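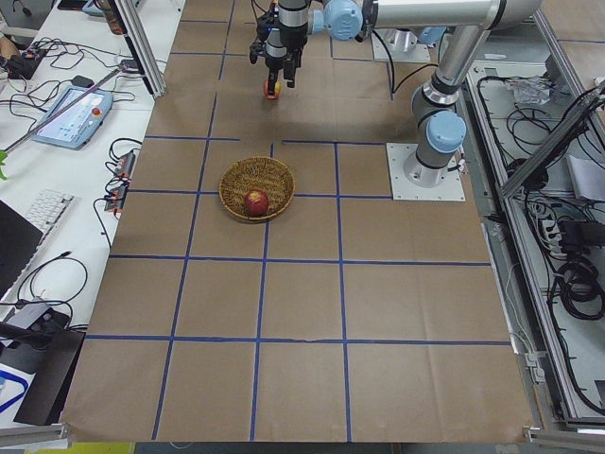
## Call for Readers and Transcribers: The Perron Settlement Papers

The Bruseck Historical Society is looking for people to help read and transcribe a set of handwritten papers from a river settlement that was founded in the 1640s and given up within a generation. The papers came to us from the Lolleck estate in December. They include store accounts, letters home, a court book, and lists of passengers and servants.

There are 3130 pages in all, and 500 of them have been scanned so far. Most are in English. A smaller group, mainly letters between merchants, is in Dutch and French.

### What you would do

- Transcribe scanned pages at home, using a shared online form
- Check pages typed by another reader
- Mark names, places, and ship names for the index
- Join one evening call a month, at 7 p.m.

We ask for around 30 pages over the length of the project. Some hands are easy and go quickly. The court book is slow work – the clerk used his own short forms, and two of its gatherings are stained.

### Who can apply

You do not need a degree or past work in an archive. You should be able to read seventeenth-century English handwriting or be ready to learn it. Shaimaa Ghoneim teaches a four-week online class for new readers at no charge. If you read Dutch, please say so in your application. Jelle Baert is handling those letters alone at present.

Readers are unpaid. Each person who finishes their share will be named in the printed edition and will receive a copy. There is also one paid post, for an index editor, with a fee of $300 per section. Applicants for that post should send a sample index of two pages or more. 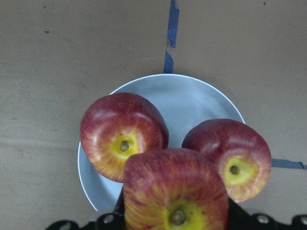 *Three apples and a pale blue plate.*

### How to apply

Send a short letter to Colton Poirier at the Society's office, Rastton House, Bruseck. Tell us which languages you read, how many hours a month you can give, and whether you want the class. New readers will get a one-page test from the store accounts, with two weeks to return it.

Questions about the index post go to Adel Belhaj at the same address.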